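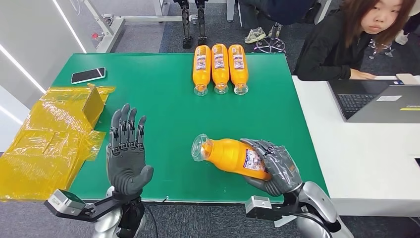
Section 5. Your first shift alongside the Veltov bottle handler

By the time you reach this section, the installers from Simetti will have finished their part and gone home, and the handler will be yours to run. We know that can feel like a big moment, especially if you have packed bottles by hand for years and have your own way of doing it. Please take your time with these pages. Most people find that the first morning is the slow one, and that by the end of the week they have stopped looking at the guide altogether.

Your job does change, and it seems only fair to say how. You will do much less reaching and lifting, and quite a bit more watching, laying out and deciding. The handler does the picking up. You choose what goes on the table, you judge whether a grip is good enough, and you always have the last word on when it stops.

5.1 Laying out the table

1. Log in on the laptop and choose Hold from the main screen. Leave the handler in Hold until step 5.
2. Lay the bottles on their sides on the green surface, side by side, with the caps pointing toward the handler.
3. Leave a hand's width between the row and the edge of the table.
4. Check that each label is flat and dry. A label that has started to peel can stick to the fingers.
5. Choose Ready, and stay at the desk while the hands move to their starting position.

Note: Anything left on the table counts as part of the layout as far as the handler is concerned. Wrapping and phones are best kept well outside the pick area.

5.2 Teaching the grip

6. Choose Teach, then Single Bottle. The handler will take one bottle and hold it.
7. Look at where the fingers sit on the body of the bottle. You want them below the neck, closed all the way around, with no bulge in the plastic.
8. If the bottle looks squeezed, lower the grip setting by 5 and try again. If it slips, raise it by the same amount. The scale runs to 100, and very few bottles need anything near the top of it.
9. When you are happy, choose Keep. Wait 15 seconds for the setting to save before you touch anything else.

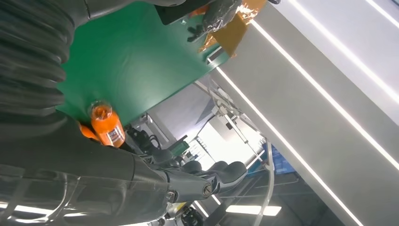
Figure 5-1. Orange bottle held at a tilt, seen from the wrist.

CAUTION: Never reach in to straighten a bottle while it is being held, however tempting it is (and it is tempting, we have all done it with a jammed printer). Choose Hold first, wait for the tone, and then reach.

5.3 Sharing the work

When Bastian Grube wrote the first version of this guide for the Comwood site, he had one operator per table and assumed it would stay that way. The crew there soon found that two people trading places every hour or so were a good deal happier, one at the laptop and one bringing in stock, and we now suggest the same to everybody. Agree on the swap out loud, and let the person sitting down log in under their own name, so that the grip settings they like come up with them.

Note: Grip pads should be changed after 3,000 picks. The counter is under Service, and resets only when you confirm the change.

If something is puzzling you and it isn't covered in Section 6, Vaughan Harawira looks after operator questions and is glad to hear from first-timers. Have your table number and your saved grip setting handy when you call.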